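Gilani Ride Log
README for the trip records

Welcome, and thanks for stopping by! What you have in this folder is our touring log, kept by Randi Forsberg and Shoaib Ansari over a good many seasons on two motorcycles. It began as a spiral notebook in a tank bag and got typed up one long March when the roads up here were still full of sand and neither of us could stand looking at the bikes under their covers any longer.

We're sharing it for anyone who likes planning rides from other people's mileage, or who just likes reading gas receipts (there are more of you than you'd think, judging by our mail).

What's in the log

There are 88 ride days, one row per rider per day. Each row has the starting town, the ending town, odometer out, odometer in, gallons bought, a weather note and a free comment. The comments are the best part if you ask me, and Shoaib will tell you the gallons are the best part, so please yourself.

The log comes as 2 files, rides.csv and stops.csv. The first has the rows described above. The second lists every place we pulled over for longer than a fill-up, with a word on parking, shade, and whether the gravel was the kind that swallows a kickstand.

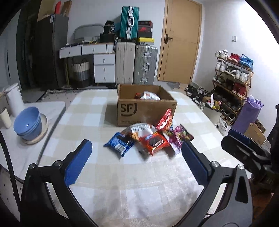
Snacks and their box on the checkered tablecloth.

How the miles were counted

Odometers only. We tried a phone app called Zonard for part of one season, and it kept drawing us straight across Drandidar Lake, so we took those numbers back out. Randi's odometer reads a touch high against the mile markers and Shoaib's reads a touch low. We left both just as they were, so if the two of us rode side by side all day and the totals don't agree, that's the reason and you don't need to write in (though we do like hearing from people).

Days when one of us trailered a bike home have the word "trailer" in the comment field, and the miles stop where the riding stopped.

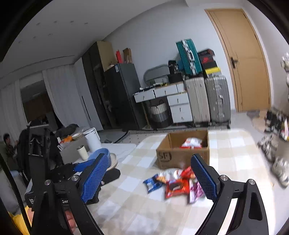 More of the snacks, on the floor.

Known gaps

The notebook got rained on outside Hinberg, and a run of fuel entries from that trip can't be read. Those cells are blank. Please don't fill them in with an average and pass the file along, as somebody did that once and it took us ages to sort out whose copy was whose.

Town names are spelled the way we wrote them at the time, tired and by flashlight. If you find two spellings of one place, send us a note with the row and we'll fix it in the next version.

Using it

Copy it, print it, plan a trip with it, share it with your riding club. We'd be tickled if you mentioned the Gilani Ride Log by name. Check the roads yourself before you go, especially the pass north of Hinberg, where the pavement was being torn up the last time we came through.

Ride safe, and wave if you see us!

Randi and Shoaib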